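5/19/22
Trarholm, condensation and humidity, second download

Went out to pull the loggers and redo the salt check. Iona Cowie had the laptop, Cameron Matheson took the surface temperatures. Torquil Haldane let us in and stayed for the first part to point out where the staining had come back.

Loggers
Seven Balteo units, all still in position except the one in the upstairs hall, which had come off its adhesive strip and was lying face down on the carpet. The log for that unit is good up to a small step in temperature in the second half of the run and should be treated as floor level after that. I have marked the step in the file and left the data in. Interval 300 s on all units, stopped at 3000 readings each as set, so the memory was not full and nothing was overwritten. Clocks had drifted a few seconds against the laptop. Not corrected.

Battery state was fine on six. The kitchen unit is showing one bar and gets a new cell before it goes out again. Iona has the part.

Placement
Kitchen, bathroom, upstairs hall, front bedroom, back bedroom, attic, outside north wall under the eave. The outside unit is in the louvered shield Dougal Haldane made in March. It reads warmer than I would like when there is wind from the south and sun on the gable. I suspect the shield is too close to the wall. Move it out on a longer bracket next time and compare.

The back bedroom unit is on the inside partition at mattress height, away from the radiator. I had considered moving it to the outside wall but that would confuse air humidity with the wall surface condition. Surface readings are taken separately, see below.
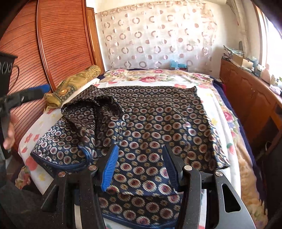 Back bedroom, bed and pillow.

Salt check
Sodium chloride slurry in the sealed jar, all indoor units plus the outside one, left until the readings stopped moving. Five agree with one another to within the resolution of the display. The bathroom unit reads high, and the attic unit reads low by a smaller amount. Both offsets are the same sign and nearly the same size as in the first check, so I am treating them as fixed and subtracting them in the sheet. If the bathroom offset grows again by the next check, retire the unit. It has been over the shower for the whole run and the filter cap is discolored.

One thing to repeat: the jar was sitting on the kitchen windowsill for the first part of the soak and the temperature was drifting. Moved it to the closet under the stairs and started over. Cost us most of an hour. The closet should be the default from now on. Innes Farquharson wrote the same thing in his notes for the first check and I had not read them.

Surface temperatures
Contact probe, taped, allowed to settle, three places per outside wall: top corner, mid height, just above the baseboard. Cameron did all of them so the handling is at least consistent. In both bedrooms the lowest reading was at the baseboard on the north side. The top corners were second. Mid height was well clear of the dew point calculated from the logger at the time of reading, in every room.

The baseboard result does not fit the idea that the staining is all from the missing insulation at the eave. The eave gap is real, and Torquil showed us the photograph from when the soffit was off, but it would account for the top corners only. Low down there is either a cold bridge at the floor joist ends or air getting in behind the baseboard. Cameron held a strip of tissue along the joint and got movement at two places in the back bedroom and none in the front. I would like a proper smoke pencil on this before we say anything in the report.

Fans
Bathroom fan is the Ivico with the humidity switch. Set point was found at 40 percent, which is below the indoor background on most days, so the fan has in effect been running continuously. This explains the flat bathroom trace that puzzled us after the first download. It also means the house has been under slight negative pressure for the whole period, which would tend to pull air in through the leaks at the baseboard and make the cold strip colder. Torquil did not know the dial was there. We have not changed it yet. I want one more run at the present setting with the baseboard joint logged, then change the set point and leave everything else alone.

Kitchen hood is a Furtado, recirculating, no duct. Contributes nothing to moisture removal. The cooking peaks in the kitchen trace decay slowly and show up in the upstairs hall afterward with a lag, in most cases smaller and broader, as expected for an open stair. The front bedroom follows the hall. The back bedroom follows it much less, and I put that down to the door, which closes tightly and has little undercut.

Back bedroom, overnight
This is the trace that matters. Absolute humidity starts to climb in the evening, keeps climbing through the night with a slope that gets gradually smaller, and falls off sharply in the morning. Temperature falls over the same hours as the heating is off, so relative humidity rises faster than the moisture content alone would give. On some nights the rise is much smaller. Iona thinks these are nights with the window on the latch. We have no record of the window. Asked Torquil for a simple tick sheet on the back of the door, open or closed, nothing more. 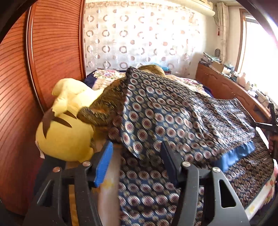

Bedding complicates the picture a little. Textiles take up moisture during the night and give it back in the morning, so some of what looks like slow ventilation after the door opens is release from the mattress and covers. For the decay fit I have thrown away the first part of each morning and fitted the tail only. With the first part included the air change rate comes out lower and the residuals have an obvious curve in them. With it left out the residuals are flat and the rate is the same from one day to the next within the scatter. I am fairly comfortable with that, but the cutoff was chosen by eye and Innes will object. A fixed rule is needed. Suggest: start the fit at the first reading where the slope has dropped to half its initial value, and apply it to all mornings without exception.

Two mornings have no usable tail, as the heating came on late and the temperature was still moving. Excluded and listed in the sheet.

Attic
Tracks outside closely, moisture content slightly above it, no sign of a large leak from the house. The hatch seal is compressed at one corner but the effect does not show in the data. Low priority.

Reset
All units cleared and restarted on the same interval. Hall unit now on a screw hook. Kitchen unit is off until it has the new cell, Iona to drop it in. Start time for the others is in the log header. Spare unit placed behind the baseboard gap in the back bedroom, with the probe taped and the body hanging free.

To do
Longer bracket for the outside shield, ask Dougal.
Smoke pencil, check whether Cameron still has ours.
Write the half-slope rule into the fitting sheet and rerun the first download with it.
Filter cap for the bathroom unit.
Floor joist direction in the back bedroom. Torquil thinks they run front to back but was not certain. If they do, the joist ends are in the north wall and the cold bridge explanation is still open – otherwise drop it.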